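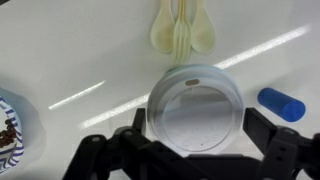
Geprüft wurde der Pausenbereich im ersten Obergeschoss des Standorts Netley, einschließlich Teeküche, Getränkeausgabe und Stehtischen. Grundlage ist die Hausanweisung Getränke und Speisen in der Fassung vom Dezember. Die Begehung begann am Dienstag nach der Frühstückspause; teilgenommen haben Elisa Vitale (Arbeitssicherheit) und Leonardo Messina (Objektbetreuung). Punkt 2 gilt für verschlossene Becher wie den mit durchscheinend weißlichem Deckel und kleiner länglicher Trinköffnung, Punkt 3 für Besteck, das offen auf der Tischplatte liegt, etwa zwei Löffel mit einer Gabel dazwischen. Bewertung: i. O. = in Ordnung, M = Mangel, H = Hinweis ohne Frist, n. g. = nicht geprüft.

1. Tischflächen

1.1 Oberfläche glatt, ohne Risse und offene Kanten: i. O.
1.2 Reinigungsmittel laut Plan verwendet: i. O.
Kommentar: Der Reinigungsplan hängt an der Innenseite der Schranktür. Die Spalte für die Spätreinigung war an einem Tag nicht abgezeichnet. Nachgetragen durch L. Messina.
1.3 Standsicherheit der Stehtische: M
Kommentar: Stehtisch am Fenster kippelt, Stellfuß lässt sich nicht mehr arretieren. Tisch bis zum Austausch gesperrt. Ersatzteil bei Siver angefragt.

2. Heißgetränke und Becher

2.1 Deckel in passender Größe vorhanden: M
Kommentar: Im Spender lagen zwei Größen gemischt. Der kleinere Deckel lässt sich auf den großen Becher auflegen, rastet aber nur einseitig ein. Verbrühungsgefahr beim Anheben. Größen trennen, Fächer beschriften.
2.2 Deckel rastet umlaufend ein (Stichprobe, 25 Stück aus dem Vorrat): i. O.
Kommentar: Prüfung mit Leitungswasser, Becher um 30 Grad geneigt. Kein Austritt am Rand. Austritt an der Trinköffnung ist bauartbedingt und wird nicht bewertet.
2.3 Entlüftungsöffnung im Deckel frei: i. O.
2.4 Ausgabetemperatur: n. g.
Kommentar: Der Automat von Jerent war wegen Entkalkung außer Betrieb. Messung wird bei der Nachprüfung ergänzt.
2.5 Warnhinweis an der Ausgabe lesbar: H
Kommentar: Aufkleber am unteren Rand abgelöst, Text noch vollständig. Bei Gelegenheit erneuern.
2.6 Keine offenen Getränke neben elektrischen Geräten: M
Kommentar: Ein Becher ohne Deckel stand auf der Mikrowelle. Die Ablage oberhalb der Lüftungsschlitze ist nach Hausanweisung unzulässig. Bereits beim Vorrundgang beanstandet.

3. Besteck

3.1 Lagerung geschützt und griffseitig entnehmbar: M
Kommentar: Besteckkasten überfüllt, Teile mit der Griffseite nach unten eingestellt. Bei der Entnahme wird zwangsläufig die Mundseite berührt. Kasten nur noch bis zur Markierung füllen, alle Griffe nach oben.
3.2 Zinken und Kanten ohne Bruch oder Grat: i. O.
Kommentar: Je Fach eine Handvoll entnommen und gegen das Licht geprüft. Eine Gabel mit verbogener Zinke aussortiert.
3.3 Offen abgelegtes Besteck: H
Kommentar: Besteck ohne Unterlage gilt als benutzt und wird nicht in den Kasten zurückgelegt. I. Aguiar schlägt vor, an jedem Tisch eine Ablageschale bereitzustellen. Wird mit dem Lieferanten Khasawneh besprochen.

4. Rollende und lose Gegenstände

4.1 Tische frei von Gegenständen, die nicht zur Verpflegung gehören: H
Kommentar: Zylindrische Teile sind so abzulegen, dass sie nicht gegen gefüllte Becher rollen können. Mindestabstand wird in der Hausanweisung nicht genannt; Ergänzung empfohlen.
4.2 Verkehrsweg zwischen Tischen und Spüle frei: i. O.
4.3 Bodenbelag vor der Spüle rutschfest: M
Kommentar: Matte hochgebogen, Stolperstelle an der Ecke zur Tür. Matte am selben Tag entfernt, neue bestellt.

5. Erste Hilfe

5.1 Verbandkasten vollständig: M
Kommentar: Wundauflagen fast aufgebraucht, nur noch 4 Stück. Nachfüllung auf Sollbestand 6.
5.2 Kühlkompressen im Kühlschrank: i. O.
5.3 Aushang zum Verhalten bei Verbrühungen: i. O.
Kommentar: Durchwahl von M. D'Amico stimmt, die des Vertreters ist veraltet.

Fristen und Zuständigkeit

1.3, 4.3: L. Messina, bis zur Nachprüfung
2.1, 3.1: I. Aguiar, sofort
2.6: Unterweisung der Schichten durch E. Vitale
5.1, Durchwahl zu 5.3: M. D'Amico, binnen einer Woche

Verteiler: E. Benedetti, Aushang Teeküche, Ablage Arbeitssicherheit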